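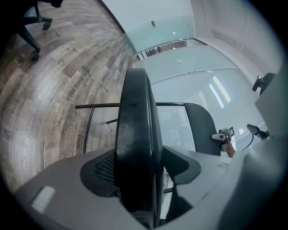
Floor by the glass wall, Rurnville office. Two black chairs, planks with words on them.

Branley Floor Words: README

Branley is a small catalog of writing found underfoot. It covers floors with words printed on the planks, the furniture that stands on them, and how much of the writing a person can still read once the chairs have been put wherever chairs go. It started with one wood-look floor in Rurnville and a disagreement over what one of the planks said. The disagreement is still open and has its own folder.

Current release: 18th April
Photos: 784
Separate transcriptions: 1604
Rooms: 49
Maintained by: the Plarkgate office interiors list

What's in it

Each record is one photo plus whatever text somebody could get out of it. Some photos have one word. Some have a piece of a word. A good number have faint marks that are clearly lettering and clearly not going to tell you anything, and those are in here too, marked "faint". Please don't write in asking us to try harder. We got down on our knees for a few of them.

The photo at the top is a typical record. The planks are brown, gray and beige. One reads "Speaking", printed sideways. The plank just below it gives up "Chalk" and then keeps the rest to itself. We have received suggestions for what comes next (chalkboard, chalk dust, Chalk Farm) and all of them have been thrown out under the rule on guessing, see below.

Fields

photo_id: a number, no meaning, do not sort by it and expect dates.
room: short name of the room. "Glass wall" and "glass wall 2" are different rooms. Sorry.
plank_color: brown, gray, beige or mixed. Transcribers argued over beige for most of November and the field should be treated as an opinion.
text_full: a word you can read from end to end.
text_part: the part of a word you can read, with nothing added.
text_dir: upright, sideways, upside down. Depends where you stand, so we record it as it looks in the photo.
faint: yes or no. Means there is lettering and we gave up.
chairs: free text. Type, color, which parts show.
walls: free text, often blank, once a paragraph long.

How the record for the top photo looks

room: glass wall
plank_color: mixed
text_full: Speaking
text_part: Chalk
text_dir: sideways (Speaking)
faint: yes
chairs: black office chair on casters, partly visible; second chair, black metal frame, black padded back
walls: frosted glass, pale mint green, small gray fixture near the top

Rules for transcribing

1. Type what is there. If the plank says "Chalk" and stops, the entry says "Chalk" and stops.
2. Don't join words from neighboring planks into a sentence. Version one had a contributor who did this and we briefly published 49 lines of poetry.
3. Keep the capital letters as printed.
4. A scuff is not a comma.
5. If two people read a plank differently, both readings go in and neither person gets to email the list about it.

Why chairs get a field

The chairs turned out to matter more than the floor in some rooms. Office chairs are what people put on top of the best words, and a chair with five casters can cover a surprising amount of vocabulary. We log only the parts that show. If you can see two casters, write two casters, even though everyone knows how office chairs work.

Known problems

Long planks often bend into arcs in the wide photos. The floors are flat. If you are measuring plank widths from these pictures, stop, and get a tape measure.

The first 700 transcriptions were typed before text_part existed, so partial words are sitting in text_full looking complete. We are fixing them in order, slowly.

"Mint" and "pale green" are both used for glass in the walls field. There is no difference between them except who was typing.

There is no product information. We don't know who made the planks or who picked the words, and a floor that says "Speaking" has so far declined to comment.

Using it

People have used Branley to test text reading on low-contrast surfaces and, in one case, to pick a floor. It is not big enough to say anything about floors in general. The Xenos split holds back the rooms with the faintest lettering for testing. Scores on it are bad, ours included.

Corrections

Send the photo_id, the field and your reading. One correction per message. Anything about beige goes in the beige thread.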